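Progress report, June
Hand-held gripper station, Valdovinos room
To: Ximena Gallegos, Samia program office
From: Ezequiel Maldonado

Summary

The station is up, it stays up, and most of what went wrong this period went wrong at a scale of less than an inch. We recorded 942 usable episodes against the number in the work plan, which you will remember was chosen by people who had not yet met the left gripper.

Setup

The two-gripper pair has its fixed home at the wooden desk. Getsemaní Huerta redid the pairing order so that left is always left. Before that, the software decided each morning, and it had moods. Power-up to first good recording now takes 18 minutes, most of it spent waiting for the tracking to settle while everyone stands very still and thinks about lunch.

Trays are swapped between tasks without touching the calibration. This was item 4 in your last letter and I am glad to cross it off. The Plovetti trays had been shipping with a slight bow and rocked when pressed at one corner. Baltasar Valcárcel flattened them under a stack of old Samia annual reports, the most use those have had.

Marker cubes

Most of our bad data came from the cubes on top of the grippers. A cube that has worked a little loose still tracks beautifully. It just tracks the wrong place. We threw out 294 episodes from the early part of the period for this reason, and I would rather you heard it from me than from the spreadsheet.

The fix was dull. The mounting screws got threadlocker, and each cube now gets a twist test by hand before a session starts. If it moves, the unit comes off the desk and goes to Getsemaní. She has asked me to record that "it only moves a little" is not a category.

Printed marker faces are wiped with a dry cloth only. We lost one set to window cleaner.

Jaws and fingertips

Fingertips are replaced on a schedule now, and the old ones go in a labeled bag in case anyone wants to argue about wear. The jaw return on the left unit was sticky through the first half of the period. Yolotzin Cisneros took it apart, found lint in the slide, cleaned it, and put it back together with no screws left over, a first for this project. It has closed evenly since.

Small items remain the hard part. A bottle is forgiving. Anything thin and flat against the floor of a tray shows up every fault in jaw alignment, so we use those tasks as our informal check after a repair.

Daylight

The big window is good for morale and bad for marker detection. Exposure is locked lower in the afternoon, and we are pricing a blind from Grullico. The first quote included motorized operation and an app. We have asked for one with a string.

Next period

We need 2 spare cube mounts and a second set of jaw slides. Both fit inside the current equipment line. The blind does not, and a separate request will follow once the string has been confirmed.
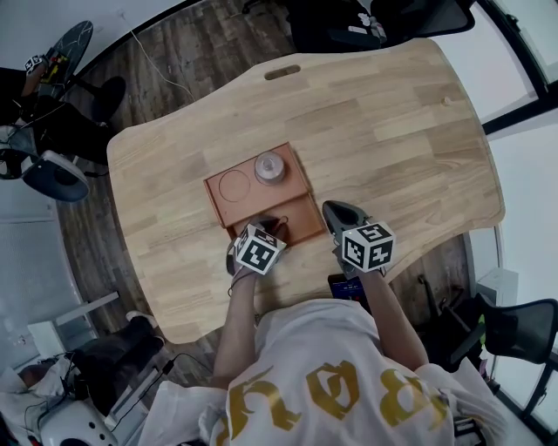
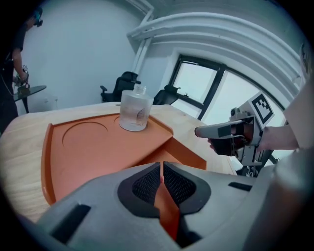
Hand-held grippers with their printed markers in use at the station, with the clay-colored tray (first) and the orange tray and bottle (second).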